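Large gray tile on a slab, do I really need an uncoupling membrane?
Grulthorpe Home Forum > Floors and Tile

slabside_dan
Doing the back room next month, 322 square feet, dark gray porcelain with light grout. 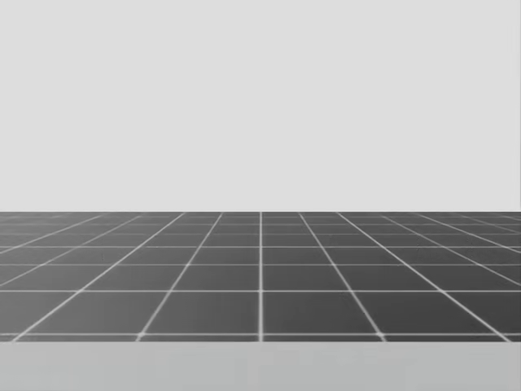 The slab was poured when the house was built and has one hairline crack running from the door to the far wall. The guy at McAlister quoted me nearly $400 for membrane on top of the tile and thinset. Is it worth it or is he padding the ticket?

mudbed
Get the membrane. Any crack that runs the whole length of a room will come up through the tile sooner or later. I've torn out two floors where the line in the tile matched the line in the slab exactly.

Prerard_Tile
Depends on the crack. Put a straightedge across it. If both sides are at the same height it's probably shrinkage and a strip of crack isolation over it is enough. If one side is higher you have a different problem and membrane won't fix it.

mudbed
A strip leaves you with a hump unless you feather it out. On big tile you'll feel that.

Prerard_Tile
The strip is thinner than the notch on the trowel. I've never had a hump from one. Bigger worry for me is the light grout. Dark tile with light grout shows every joint that's off, so check how flat the slab is first.

flosau_kate
We did light grout in our place in Flosau and I wouldn't again. It was tan by the door after 3 winters. Sealed it twice.

slabside_dan
Straightedge sits flat across the crack. There is a low spot by the window though — I can slide a couple of quarters under.

Prerard_Tile
Fill that before you do anything else. Then the strip.

mudbed
Still say membrane. It's a 30 year floor.

slabside_dan
Going to patch the low spot Tuesday and decide after that. Kate, what sealer did you use?

flosau_kate
Whatever the store had. I'll look in the garage for the can.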